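What I'm spending before the arm arrives

The budget for the arm has been sitting in a spreadsheet since May, and I have changed it so many times that I had to start a new tab. I've put off writing about it because I kept thinking I would have a final number first. I don't have one. I have a number I can live with, so I'm going to write it down and stop fiddling.

The ceiling is 3000 dollars. That is for everything: arm, gripper, mounting, power, the computer work and whatever I forgot. I set it before I looked at any prices, and I think that was the right order to do it in. If I had looked first I would have talked myself into a bigger figure.

The arm itself will be the Risley. I went back and forth between that and the Feyisa for most of the summer. The Feyisa has the longer reach and I liked the software more. It also needs its own power supply, which is sold separately, and a mounting plate, also sold separately, and by the time both were in the cart it had used up everything I'd set aside for spares. The Risley comes with the plate and the supply in the box. It reaches less far. My bench is small, so I can put up with that.

The gripper was harder. I assumed early on that a gripper was a gripper, and I had it down as one line with a guess next to it. Then I started reading spec sheets. Two-finger parallel grippers at the hobby end vary a lot in how wide they open and in how much of the camera's view the body takes up. I had not thought about the second part at all. If the camera is mounted behind the hand, the hand is in every picture you take, and a wide one can cover the thing you're reaching for.

So before ordering one I spent a few weeks in simulation. The simulator is free. The graphics card I already had turned out to be too old for it, and the replacement was 258 dollars used. I've charged that to the project, since I wouldn't have bought it otherwise. My partner thinks it should count as a separate purchase because I also play games on it. It's staying in the project.

The other simulation cost was a set of rooms. You can build your own, but I tried that for a weekend and made one bad table. Kakadeck sells a pack of furnished interiors and I paid for the hobby license. The walls and floors in those rooms are loud, with a lot of small repeating pattern, and I've decided that's useful. My real workroom has an ugly floor too.

For what it's worth, these are the lines as they stand now:

Arm, with plate and supply: the biggest line by far, and fixed.
Graphics card, used: 258.
Gripper: 161, not ordered yet.
Spare fingers, 5 pairs: priced with the gripper.
Camera: I have one already, so zero for now.
Cables, clamps, an emergency stop: still a guess.
Shipping: also a guess, and probably low.

The spare fingers look like a lot. Everything I've read says to expect to wear or snap them while you're learning, and ordering them later means paying for shipping twice. Flendidix makes the ones that fit, and they were out of stock when I checked on 24th September. If they're still out when I order the gripper I'll print some and see how long those last.

I haven't put anything down for my own time. A friend told me I should, and he's right if this were a business.

What I want from the simulator is mostly a decision about finger shape and about how wide the body can be before it gets in the way. I go in, drive the hand to different parts of a room, and save the view from behind it. These are both from the same session, fingers open.
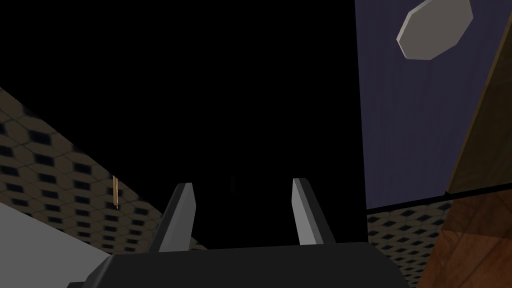
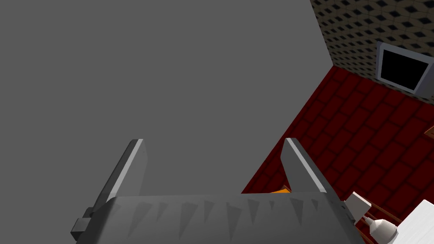 Vol. 2, No. 5

In the second one you can just make out a bit of something orange behind the gripper body, at the base of the right finger. That's the sort of view that makes me want a narrower body, or a camera mount that sits higher. A higher mount is cheap. A narrower gripper isn't, at least from the shops I've checked, and it would take the 161 line well past where I want it.

I'm going to try moving the virtual camera up first and leave the gripper line alone until I've done that. The arm order goes in either way. If the clamps and the stop button come in under my guess, the difference goes to shipping.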